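4.2 Folds, seams and the reading of color on worn denim

The garments in the Drestton set were sorted first by fiber content and then by weave. Denim made up the largest single group. We treat it separately in this section for two reasons. It is heavier than the other household fabrics in the set, so it holds a crease after it has been put down, and its color is uneven even when the garment is new. Both points affect how a pair of jeans is judged when it is pulled from a pile for folding, mending or resale.

Denim is a twill. The warp is dyed and the weft is usually left pale, so each rib on the face of the cloth carries a small amount of light thread between the dark ones. At arm's length the eye blends these and sees one blue. Close up, the same cloth looks speckled, and the speckling changes with the angle of the light. Sorters at the Ocampo site were told to judge shade at arm's length only, and to flatten the cloth with one hand first. When they skipped the flattening step, the same garment was often given two different shade grades on two passes.

The grading sheet used at Ocampo had 3 shade classes: light, mid and dark. We kept these classes, although the boundary between mid and dark gave trouble throughout. A total of 175 denim garments were graded twice by the same sorter, with the second pass done in the afternoon of the same day. Disagreements between the two passes fell almost entirely on the mid and dark boundary. Light garments were rarely moved. We did not ask sorters to explain their choices while they worked, but in the notes column the words "fold" and "shadow" came up repeatedly next to the changed grades.

Seams are a second source of error. A trouser leg has an inseam and an outseam, and on most jeans one of these is felled and topstitched while the other is plain. The felled seam is stiff. After washing it tends to shrink a little more than the panels it joins, and the cloth on both sides draws up into small puckers. The raised parts wear faster and go pale, while the low parts keep their dye. A sorter looking for fading will see this pale and dark pattern along the seam and may read it as general wear when the panel itself is sound. The Rukine handling guide deals with this by asking the sorter to look at the middle of the panel, a hand's width from any seam. We followed the same rule from January onward.

A third point concerns loose garments, meaning those that have been dropped or set down without being spread. Heavy cloth does not fall flat. It forms a few broad folds, and these tend to run together where the cloth is gathered. Along the top of each fold the cloth faces the light and looks paler, and in the trough beside it the same cloth looks darker. Fig. 6 shows the effect on dark blue denim. The stitched seam and the broad fold to its right both run down toward the gathered part of the cloth, and the crest of the fold reads as a paler band. In the shadowed middle area the twill is hardly visible, and a shade grade taken there would be of little use.
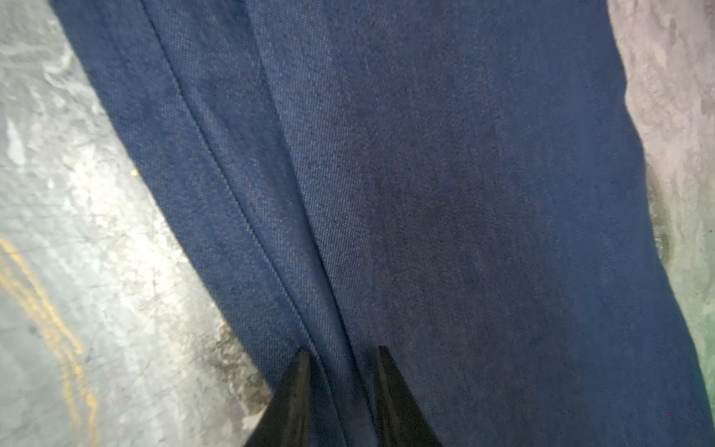
Fig. 6. Dark blue denim lying loose, with a stitched seam at left and a broad fold beside it. The ribs of the twill are lost in the darkest area.

The practical result is that a fold and a seam can be confused when the cloth is dark. Both are long, both are raised, and both have a light side and a dark side. The stitching is the surest sign, but thread close in color to the cloth is easily missed. Touch settles the matter at once, as a seam stays in place when the cloth is pulled sideways and a fold opens out. In the Zulen instructions for home folding, the reader is told to find the two long seams of a leg and bring them together before doing anything else. Several of our testers brought a seam and a fold together instead, and the finished leg was twisted at the hem.

For the remaining trials we changed the order of work. The garment was picked up by the waistband, shaken once and laid on the table with both legs pointing away from the sorter. Shade was graded only after this, on the front of the thigh. Seams were checked last, by running a thumb from the hem to the crotch point. The change added a step to each garment, and sorters working through large batches disliked it at first. Results for the revised order are given in Section 4.3, together with those for corduroy and canvas.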